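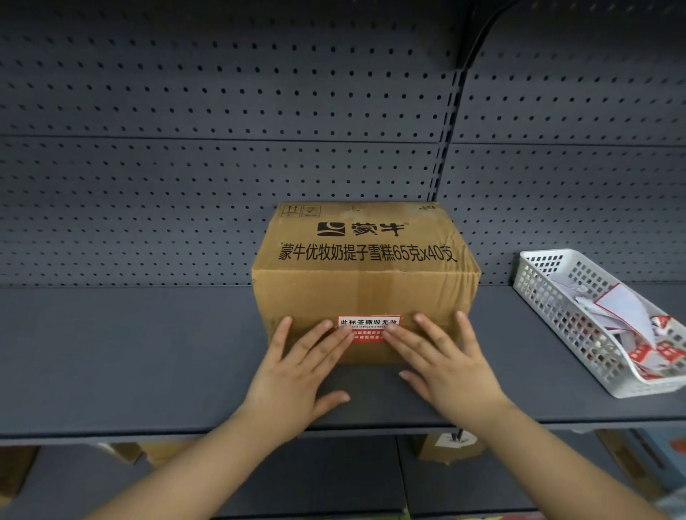
Cold Rooms, Warm Docks: An Interview with Tatiana Tichý

4 min read

Tatiana Tichý has spent 17 years auditing frozen storage, most of them at small distributors that share a building with someone else. She now runs the temperature program at Hastus, a regional wholesaler with a depot in Drarnville. We spoke in January, when the outdoor temperature makes everyone's numbers look better than they are.

Her first subject was the dock. "People send me the freezer log and it is a flat line," she said. "Fine. The compressor works. I want the log from the door to the truck." At the Drarnville depot she placed data loggers inside cases of ice cream instead of on the pallet wrap. The air probe recovered quickly after each door opening. The product did not.

Ice cream is her reference load because it records abuse. When part of the water melts and freezes again, the crystals come back larger, and the texture turns coarse. "A bag of peas will forgive you. Ice cream keeps the evidence," Tichý said. She does not accept a hard bar as proof of anything, as a refrozen bar is also hard.

The depot's old procedure allowed 60 minutes between pick and load. Hers allows 5 minutes on the open dock, after which the pallet goes back inside. Hậu Khổng, the shift lead, objected at first. "We had two doors and one lift truck," he said. "The rule assumed equipment we didn't own." The compromise was to change the picking order, so that frozen goods are picked last and loaded first at the rear door.

Khổng also asked for a change in the paperwork. Drivers had been signing for temperature at the gate, with the reading already filled in. Now the driver takes the reading between two cases in the middle of the pallet and writes it down personally. Rejections went up for a while. "Then the arguments got shorter," he said.

Tichý is less interested in software. Hastus tested a monitoring package called Tririlo, which sent 200 alerts in its first week, nearly all of them defrost cycles. She kept the loggers and raised the alarm delay. The Górecki doors on the north side stay on her repair list; the lower gasket lets in moist air, and the frost on the floor shows where.

Asked what a small store should do with no budget, she gave a short answer. "Buy a probe thermometer. Check it in ice water. Stop stacking above the load line."

Contact the editors | All rights reserved | Back to top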